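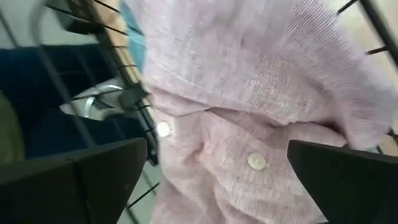

Why does the right gripper report "closed, no object" when it has hold of a garment?
The controller decides from finger position alone. Thin fabric compresses to almost nothing, so if the closed position has drifted even slightly, a good grasp and an empty one read the same.

Ticket 854: Right gripper false empties, laundry cell, Ustdale
April 8, 2026, by Thenmozhi Iyengar
Last updated in July by Malathi Pillai

Symptom

Right arm reaches into the pile, closes, lifts, then opens again and retries. Log shows GRASP_EMPTY each time. After the third retry the cell faults and waits for an operator. Left arm runs the same program without complaint. Towels are mostly fine. Shirts and anything thin fail.

Out of 59 attempted picks in the first run, 24 came back as empty. The operator marked most of those as held.

Checked first, no fault found

Supply voltage at the base, both arms. Emergency stop chain. Firmware matches left to right. Finger screws tight, pads clean. Restarting the Atotov controller clears the fault but the false empties return within one basket of laundry.

Step 1. Re-zero the fingers

Park both arms, clear the fingers, run the zero routine from the service menu. Do it with the arm in the park pose only. Malathi found that the earlier zero had been taken with the arm extended, and the value was off by 30 encoder counts from the left gripper's. Save, power cycle, read the value back before going on.

For the recheck, use the thinnest cloth on hand. Close, lift clear of the pile, hold, read the state.

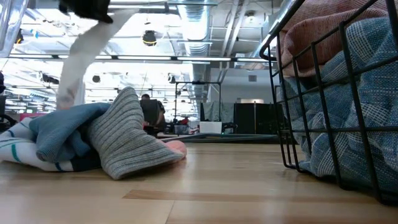
Step 2. Check the wrist cable

The new zero held while parked and drifted once the arm worked over the far side of the table. That pointed to the cable. With the arm at full reach the loop pulled tight against the connector at the wrist, and the encoder signal dropped out for a few milliseconds. The controller takes the next good reading as a new reference, which explains the drift.

Jog the joints one at a time at slow speed and watch the encoder trace. On this arm only the wrist roll produced dropouts, and only near the end of its travel. Move the tie point back toward the elbow so that the loop stays slack through the full roll,

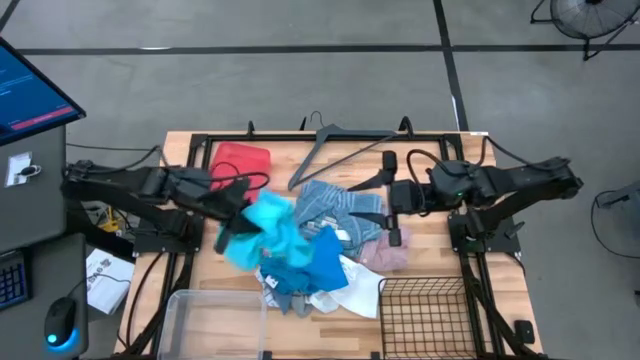 then reseat the connector and repeat the jog. No dropouts after that. The tie from Sundaram stock is too wide for the clip on the link; use the narrow one from the Trondham kit.

Step 3. Reset the grasp threshold

Someone had raised the empty threshold on the right gripper to hide the problem. Put it back to the same value as the left. Do not tune it per garment.

Run a mixed pile with both arms active. Keep the pendant in hand, since the arms share the space over the basket and the interlock was open during cable work.
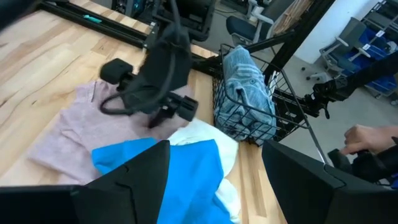 Does the zero routine need to be repeated after every cable adjustment?
Repeat it any time the wrist connector has been unplugged. Moving a tie point alone does not change the stored value, but read it back before restarting the cell.

July note (M.P.): connector inspected again, pins straight, tie point has not moved. Zero value unchanged on readback. Spare wrist cable is on order, not fitted. Ticket closed; reopen under the same number if GRASP_EMPTY shows up on the right side again.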